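# Collision-Aware Planning for a Simulated Kitchen Arm

Teresa Kinsella, Sajib Nanayakkara, Rajitha Patwary
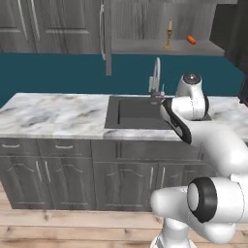

The planner described in this report takes a target pose for the wrist and returns a joint trajectory that keeps every link clear of the furniture. We started from the planning layer of Kiltow, the course simulator, and replaced its sampling and collision modules. The controller was left as it was.

## 1. Problem

Reaching into a sink is harder than reaching onto a counter. The walls of the basin are vertical, the faucet stands behind the back edge, and the forearm has to pass over the front edge before the wrist can go down. The stock planner treated each cabinet and the sink as a solid box. Any goal inside the basin was therefore reported as a collision before the search began.

## 2. Method

**Collision model.** The sink is now five thin boxes: four walls and a floor. The faucet is a chain of capsules fitted along the spout. Robot links are also capsules, with a margin that can be set per link. Colton Chan's earlier code used one global margin, and we kept it as the default.

**Search.** We use a bidirectional tree (RRT-Connect) in joint space. Goal states come from an inverse kinematics solver run with random seeds. Solutions in collision are dropped before the tree is built.

**Smoothing.** Shortcutting is applied to the raw path, then a time parameterization that respects velocity and acceleration limits. Each shortcut is checked again at a finer step than the one used in search – the coarse step let the forearm clip the front wall of the sink.

## 3. Tests

We ran 1,000 planning queries with random start poses and goals inside the basin. A query failed if no path was found before the timeout or if the replayed path touched any obstacle.

The first full run had 428 failures. Most were timeouts with the elbow on the wrong side of the faucet. Adding a second group of goal seeds with the elbow raised reduced them, but we changed the timeout in the same commit, so the two effects can't be separated from our logs. The run should be repeated with one change at a time.

## 4. Known issues

- Small objects on shelves are not in the collision model.
- Cabinet doors and drawers are assumed closed.
- The log parser from Skadholm drops the last line of a file if it has no newline. Kamrul Abeysekara has a patch, not yet merged.

## 5. Running the code

Build the `planner` target, then start the simulator before the planning node. If the node starts first, it loads an empty obstacle list and gives no warning.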